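Nov 12, 2024

Rain all morning, and the bus to Plelov was late again. I arrived when Evaristo had already put the second set of pads on the grippers. He did not wait for me, and I was a little cross for ten minutes, then I made tea and forgot it.

We are still comparing the two kinds of finger pads, the smooth ones from Saltis and the blue ridged ones. Today was only for thin things. Thin things are my problem since September. With a cup or a sponge both pads do well and I can learn nothing from it. With a stick, the smooth pad lets it turn slowly around the point where it is held, and the far end goes down like a tired flower. I wrote 14 such turns in the notebook for the smooth pads, from 30 tries. For the ridged ones I stopped at 29 tries, as Hanane Salem telephoned and then I did not know any more if the last one was counted. 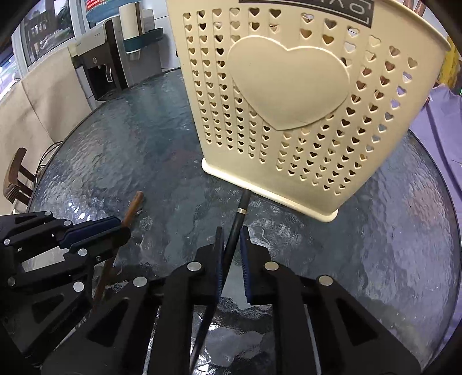

Do ridged pads hold a thin stick better than smooth ones? When the stick lies across the ridges they do, but when it lies along them it can sit in a groove and slide, and then the smooth pad is the better one.

I must explain this to Hanane with a drawing, I think. On the telephone she understood that I want a third kind of pad, and she said there is no money for it before spring. I want only to turn the same pad by a quarter. Evaristo says the screw holes do not permit it. I will measure them myself tomorrow – he is often right, but he says it very quickly.

In the afternoon I held both grippers for nearly an hour, one in each hand, and my left wrist hurts now. The left is always slower with me. I close it too strongly, and with a wooden chopstick I can feel it through the handle before I see anything. The black rod was easier. I like to work on the glass table, but the reflections are not kind to the camera, and Steretum will surely ask about that when they get the recordings. Maybe a cloth under everything, a dull one.

To do: new batteries, the drawing, write to Ó Flaithearta about the long screws.

For supper soup and the rest of the bread. It is still raining.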